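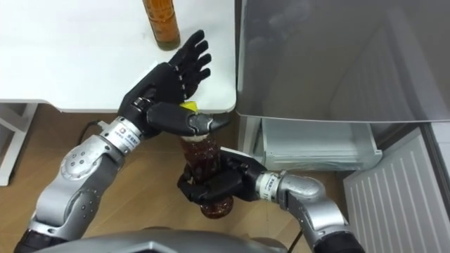
제4주 강의 자료: 내각 불신임과 신임 투표

과목: 비교 의회 제도 입문
담당: Vilém Rusnák
자료 수정일: 2020년 9월 1일

1. 이번 주에 읽을 것

읽기 자료집의 제4장을 수업 전에 읽어 오시기 바랍니다. 분량이 조금 많습니다. 시간이 부족한 분은 4.2절과 4.3절을 먼저 읽고, 역사에 관한 4.1절은 나중에 읽어도 괜찮습니다. 지난주에 배운 "정부 구성 투표"의 개념을 오늘도 계속 사용합니다. 그 부분이 아직 분명하지 않은 분은 제3주 자료의 표를 다시 보아 주십시오.

2. 기본 용어

불신임 투표: 의회가 먼저 제안하는 투표입니다. 가결되면 정부는 보통 사퇴하거나, 헌법이 허용하는 경우에 의회 해산을 요청합니다.

신임 투표: 정부가 스스로 의회에 요구하는 투표입니다. 단독으로 요구할 수도 있고, 어떤 법안과 연결하여 요구할 수도 있습니다. 법안과 연결하면 여당 의원이 그 법안에 반대하기가 매우 어려워집니다.

해임 건의: 대한민국 헌법 제63조에 있는 제도입니다. 국회는 국무총리 또는 국무위원의 해임을 대통령에게 건의할 수 있습니다. 재적의원 3분의 1 이상이 발의하고 재적의원 과반수가 찬성하여야 합니다. 이것은 의원내각제의 불신임과 같은 제도가 아니므로, 시험 답안에서 두 용어를 섞어 쓰지 마십시오.

재적 과반수와 출석 과반수: 학생들이 가장 많이 틀리는 부분입니다. 재적 과반수는 의원 전체의 수를 기준으로 계산하고, 출석 과반수는 그날 회의에 나온 의원의 수를 기준으로 계산합니다. 재적을 기준으로 하는 경우에 기권이나 결석은 결과적으로 반대표와 같은 효과를 가집니다.

3. 두 가지 유형

3.1 단순 불신임

의회는 현재의 정부를 더 이상 지지하지 않는다는 뜻만 표시하면 됩니다. 다음 총리가 누구인지는 그때 정하지 않습니다. 영국에서 1979년에 캘러헌 정부가 한 표 차이로 패배한 일이 잘 알려져 있습니다. 그 뒤에 총선거가 실시되었습니다.

이 유형에서는 서로 의견이 크게 다른 야당들도 함께 투표할 수 있습니다. 정부를 반대한다는 점만 같으면 충분하기 때문입니다. 그래서 가결된 다음에 새로운 다수파를 만드는 일이 오래 걸릴 수 있습니다.

3.2 건설적 불신임

독일 기본법 제67조가 대표적입니다. 연방의회는 재적의원 과반수로 후임 총리를 선출하는 방법으로만 현직 총리를 불신임할 수 있습니다. 동의안의 제출과 투표 사이에는 48시간이 있어야 합니다. 스페인 헌법 제113조도 불신임 동의안에 총리 후보를 포함하도록 정하고 있습니다.

독일에서는 1972년에 이 방법이 실패하였고, 1982년에는 성공하여 슈미트 총리에서 콜 총리로 정부가 바뀌었습니다. 스페인에서는 2018년에 라호이 총리에 대한 동의안이 가결되어 산체스 정부가 시작되었습니다. 두 나라를 비교할 때에는 조문만 보지 말고 정당의 수와 연정의 관습도 같이 보아야 합니다.

4. 수업용 사례: Cilldale 공화국

이 사례는 Gwilym Ruddock의 연습 교재에서 가져와 제가 숫자를 조금 바꾸었습니다. 조별 토론에서 사용하겠습니다.

Cilldale의 하원은 200석이며, 원내 정당은 6개입니다. 정부는 Westerberg 총리가 이끄는 소수 연정입니다. 연정에 참여하지 않은 Irdale 지역당은 예산안과 불신임 문제에 대해서만 정부를 지지하기로 서면으로 약속하였습니다. 이러한 약속을 보통 "신임과 공급 합의"라고 부릅니다. 영어의 confidence and supply를 그대로 옮긴 말인데, 여기에서 공급은 예산을 뜻합니다.

6월에 정부는 항만 도시 Skenen의 행정 구역을 나누는 법안을 제출하였습니다. 법안은 모두 586개 조항으로 되어 있고, 그중 마지막 장이 Irdale 지역의 세금 배분을 변경합니다. 지역당은 이 장을 삭제하라고 요구하였으나 총리는 거절하고, 법안 전체에 정부의 신임을 연결하겠다고 발표하였습니다.

Cilldale 헌법의 관련 규정은 다음과 같습니다.

제41조 하원은 재적의원 과반수의 찬성으로 정부를 불신임할 수 있다.
제42조 총리는 법안에 정부의 신임을 연결할 수 있다. 법안이 출석의원 과반수의 찬성을 얻지 못하면 정부는 사퇴한다.
제43조 정부가 사퇴한 경우 대통령은 30일 안에 새로운 총리 후보를 지명한다. 하원이 그 후보를 두 번 거부하면 대통령은 하원을 해산할 수 있다.

제41조와 제42조의 기준이 서로 다르다는 점에 주의하십시오. 제41조에서는 찬성이 101표 필요하고, 표를 모아야 하는 쪽은 야당입니다. 제42조에서는 정부가 표를 모아야 하며, 필요한 표의 수는 출석에 따라 달라집니다. 그러므로 지역당 의원들이 회의장에 들어가지 않는 것만으로도 정부에 도움이 될 수 있습니다. 그러나 회의장에 들어가서 기권하면 출석으로 계산되기 때문에 결과가 달라집니다.

5. 토론할 문제

가. 지역당의 서면 약속은 Skenen 법안의 투표에도 적용됩니까? 약속에 적힌 "불신임 문제"를 좁게 읽는 경우와 넓게 읽는 경우를 각각 설명하십시오.

나. 총리는 왜 마지막 장만 따로 표결하지 않고 법안 전체에 신임을 연결하였을까요?

다. 제41조를 독일식의 건설적 불신임으로 개정한다고 가정합시다. 그래도 제42조가 그대로 남아 있으면 정부의 안정성에는 어떤 문제가 생깁니까? 독일 기본법 제68조와 비교하여 보십시오.

라. 대통령이 제43조에 따라 같은 사람을 두 번 지명할 수 있는지는 조문에 분명하지 않습니다. 어떤 해석이 더 적절하다고 생각합니까?

6. 짧은 보고서

나와 다 중에서 하나를 골라 A4 두 쪽 이내로 작성하십시오. 각주는 분량에 포함되지 않습니다. 헌법 조문을 인용할 때에는 조와 항을 정확하게 적고, 번역문을 사용한 경우에는 번역의 출처도 적어 주십시오. 제출은 다음 수업이 시작되기 전까지이며, 늦게 제출하면 한 등급을 내립니다.

인터넷 신문의 기사를 근거로 사용해도 됩니다. 다만 기사에서 "과반수"라고만 쓴 경우가 많으니, 어느 과반수인지 반드시 의사 규칙이나 헌법에서 확인하십시오. 지난 학기의 보고서에서 이 실수가 여러 번 있었습니다.

7. 다음 주 예고

제5주에는 의회 해산권을 다룹니다. 읽기 자료는 제5장 전체이고, 5.4절의 표는 인쇄가 흐려서 강의실에서 새로 나누어 드리겠습니다. 조별 발표의 순서도 그 시간에 정합니다.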